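**Do we really have to redo the marker check every time the finger pads get swapped?**

Hi all! I look after the hand-held grippers for our little group at Saltwood, and we've been writing up our house rules for recording household tasks — opening cabinets, putting slippers away, that sort of thing. The draft says that after any pad change you stop, check both fiducial markers, and record a short open-and-close before going back to work. It's a fine rule on paper, but we did 151 recordings in May and the checking ate up a lot of our afternoons. Is this normal, or are we being fussy?

---

**Answer from Ekkachai Klinhom**

Not fussy at all, I'd keep it. When you push a new pad on, it's very easy to lean on the finger plate and shift the marker a hair, and then your gripper width is off in every recording after that. We learned this at Clarnance by throwing out 124 recordings, which was a sad morning for everyone (I brought donuts). Two things that made it less painful for us: change pads only at the start of a session, and write the pad change in the log right then, with your initials. I'd also put in your rules that both doors of a cabinet get the same starting position each time, and that it's written down — ours just said "open," and people read that in all kinds of ways.

---

**Another answer**

we skip it unless a screw looks loose. never had a problem

---

**Another answer**

I'd go somewhere between those 2, but closer to Ekkachai. Tape a short checklist where people pick up the gripper, and keep it short enough that they'll read it.

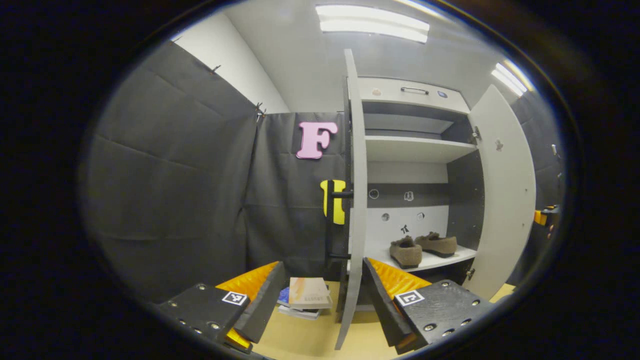 Ours covers markers, pads, screws and a wipe of the lens, and new folks get through it fine after a day or so. Good luck with the write-up, and do post the final version if you're allowed to!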